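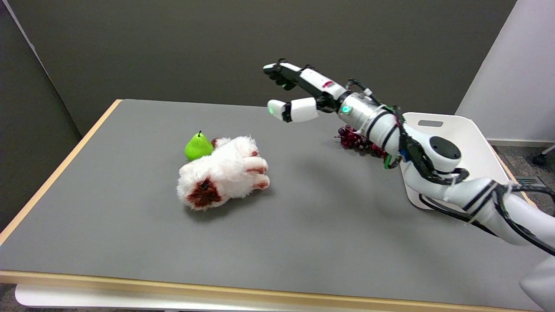
Grey-topped table, hand open above it.

Petek — pantry stock list and recipe scaler

Small tool for people who cook for a crowd and keep running out of rice. You type in what's on the shelf, pick a recipe, say how many are eating, it tells you what to buy. Written for the Drusari lunch club, now used in a couple of other kitchens too.

Status: works, rough round the edges. Last tidy-up 29/04/2025.

What's in the folder

recipes.csv — one line per ingredient per recipe, amounts for 4 people
shelf.csv — what you've got, in grams or millilitres
units.txt — spoons, cups, tins. Tin sizes are a guess for anything imported
petek.py — the lot, one file, sorry

Running it

Needs Python 3, nothing else. Put all the files in one folder, open a terminal there, type python petek.py and answer the questions. The shopping list comes out as list.txt. It overwrites the old one without asking so rename it first if you want to keep it.

Scaling

Straight multiplication up to 20 people. Past that salt, chilli and dried herbs go up more slowly — Chelsea Kershaw worked out the numbers by tasting a lot of soup. Tested up to 60. Baking doesn't scale properly at all, do seperate batches.

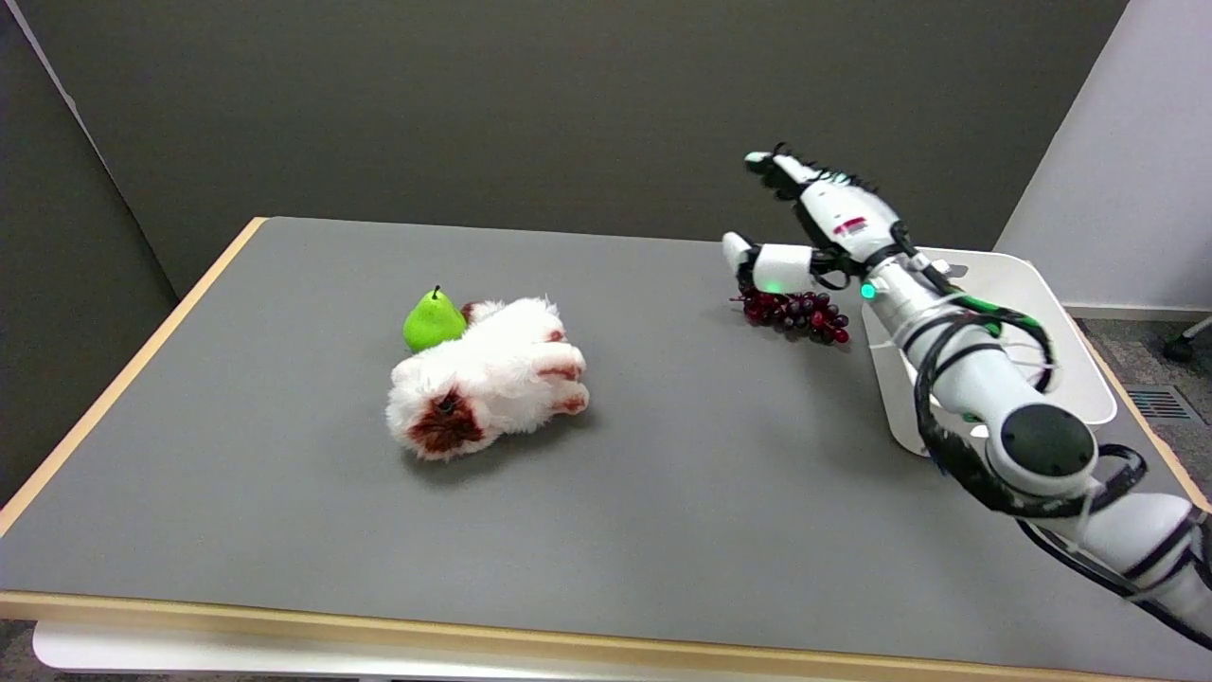 Eggs always round up. Onions round up too, then add one. Liquids in stews are cut by 15 per cent on the big batches, otherwise you get soup. If you don't want that, set STEW_CUT to 0 near the top of the file.

Known problems

Names have to match exactly. "Chickpea" and "chickpeas" are two diffrent things as far as it's concerned
No allergens column yet. Do NOT use this to decide what's safe for someone
Prices were in, then out again, they went stale too fast
Windows sometimes puts odd characters in front of the first recipe. Save as plain UTF-8 and it goes away

To do

Use-by dates. Metric and imperial on the same list. Recipes from the October harvest supper, still on paper, Rafail Psarras has the folder.

Licence

Code is free to use and change. Recipes likewise, but keep the cook's name on them.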